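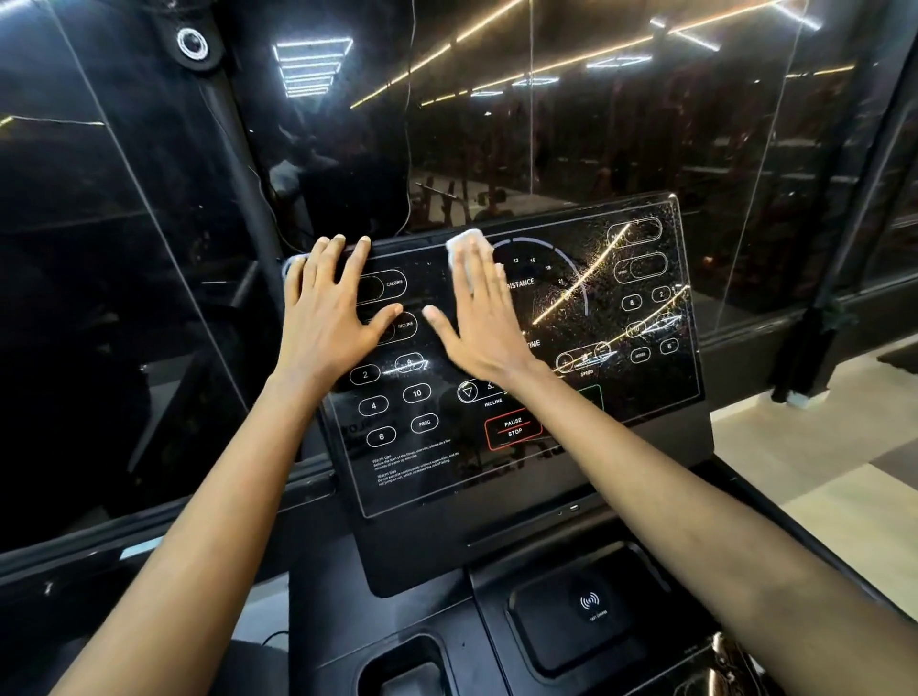

Treadmill console, wiping the touch panel.

Wednesday, August 16, 2023

Notebook: Vukow catalog, Ayaaba library sync

Picked up where the last entry stopped. The question is still whether Ayaaba can run Vukow on its own server and let the branch libraries work offline, with Rorketti moving the changes back and forth when a link comes up. The hosted version is out. They can't pay for it in foreign currency and they don't want the records kept outside the country.

Setup
Server: the old desktop under the bench, Debian stable, database on the local disk.
Branches: two laptops, same Debian, Vukow in branch mode, Rorketti running as a service.
Network: both laptops behind the traffic shaper, set to drop out at random and come back slow. I used the profile we made from the Ayaaba logs. Profile file is in the shared folder under "links".
Data: 4000 catalog records from the export they sent us, borrower table emptied before it was loaded.

First load
Import to the server went through on the second try. The first one stopped on a date field where someone had typed "old" in place of a year. Vukow's importer gives the line number in the file but counts the header as line zero, so I looked at the wrong record for a while. Patched the importer to count the way a text editor does and to print the record title with the error. Patch is on my branch, not sent upstream yet.

Diacritics came through fine on import. They did not come through fine on the spine label printout, where anything with a dot under the letter printed as a box. That is a font matter. Swapped the label font for one of the free ones already in Debian and the boxes are gone. Label text now runs slightly wide on the narrow stock. Leave for later.

Sync runs
Run A. Default Rorketti settings. Edited the same set of records on both laptops while they were offline, then let them reconnect. Sync started, the link dropped, sync started again from the beginning. It kept doing this. Rorketti only marks a batch as done when the whole batch arrives, and the default batch is too large for this link.

Run B. Batch limit lowered to 700 KB. Much better. Both laptops finished before lunch with the shaper still cutting them off. Server log shows retries but none of them start over from nothing.

Run B gave 85 conflicts, all in the conflict table where they belong. I read through them. Most are the same change made twice, for example both sides fixing the same misspelled title, and Rorketti could settle those without a person. The rest are real, mostly shelf marks where the two sides disagree. A librarian has to decide those.

Run C. Same as B but with one laptop's clock set wrong by a day. Bad result. Rorketti trusts the laptop clock when it picks a winner for loan status, so a book returned on one side went back to being on loan. No entry in the conflict table. It just happened quietly. The branch machines in Ayaaba lose their clocks whenever the battery on the board dies, so we should expect to see this in real use.

Workaround for now: Rorketti refuses to sync if the laptop and server clocks differ by more than the allowed gap. The option exists, it is off by default, and it isn't in the manual. I found it by reading the source. Turned it on, repeated Run C, and the sync was refused with a clear message in the log. The branch user sees nothing at all, only a spinner. We need a message on the screen there.

Vukow or Vurkov
Vurkov is the fork that split off over the license change. Please check the spelling when you copy commands from chat, as both are packaged and both will install. One of the laptops had Vurkov on it until this morning because of exactly that, and I threw out the earlier results from it.

On the merits: Vurkov has the better translation files and takes patches faster. Vukow has the branch mode, and Rorketti only supports Vukow's change log format. Porting branch mode to Vurkov looked small when I opened the diff, but it touches the loan code in a lot of places. I would stay on Vukow for the pilot and keep our translations in a separate repository, in the plain format that both can read. Then the work isn't lost if Ayaaba wants to switch.

License check: Vukow core is still under a free license after the change. What moved was the reports module. We don't need it. The monthly loan report can be done with a saved query and a spreadsheet, which is how Ayaaba does it now anyway.

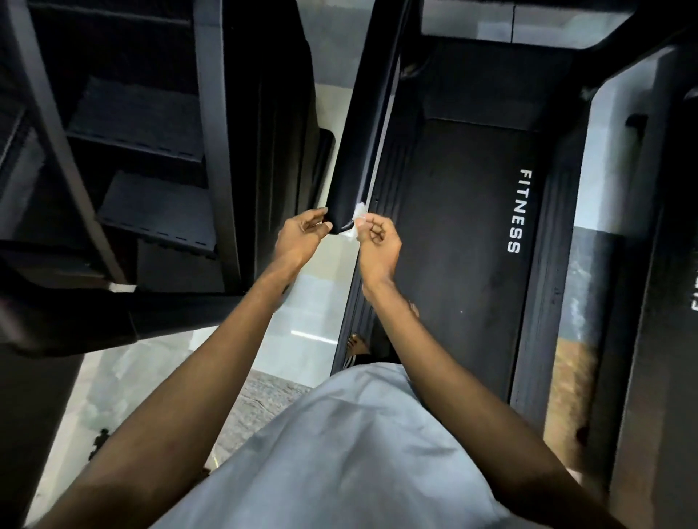
A reply from the Ayaaba side came in during the afternoon, saying they would rather have Vurkov even without branch mode, because two of their own people can already build it and fix it, and with Vukow they would be waiting on us. They also said the last donated system died when the outside team left, and they don't plan to go through that a second time.

Fair point, and I don't have a good answer in the test results. The runs above say which software survives the link. They don't say who can keep it going. I wrote back asking whether the same two people would look at the Vukow build with us over a call. The language is the same and the build steps are close. If they get through it without trouble, staying on Vukow costs them little. If they don't, we should price the branch mode port properly and stop guessing.

They also asked for everything in writing in a form they can print, setup steps included. My steps are currently spread over this notebook and a shell history. Will pull them into one file.

To do
- Send the importer patch upstream. Split the line number fix from the title printing, they prefer small patches.
- Ask the Rorketti list why the clock check is off by default.
- On-screen message for a refused sync.
- Auto-settle identical edits. Check first that trailing spaces don't make them count as different.
- Remove Vurkov packages from the shared install image.
- Setup file for Ayaaba, plain text, printable.
- Label width on narrow stock.
- Repeat Run B with the borrower table filled with made-up names, to see what it does to batch size.

Pilot start is still down as December on the plan. I haven't changed it. The build call has to happen before I can say if it holds.

Shaper is left running on the bench, both laptops plugged in. Please don't update them.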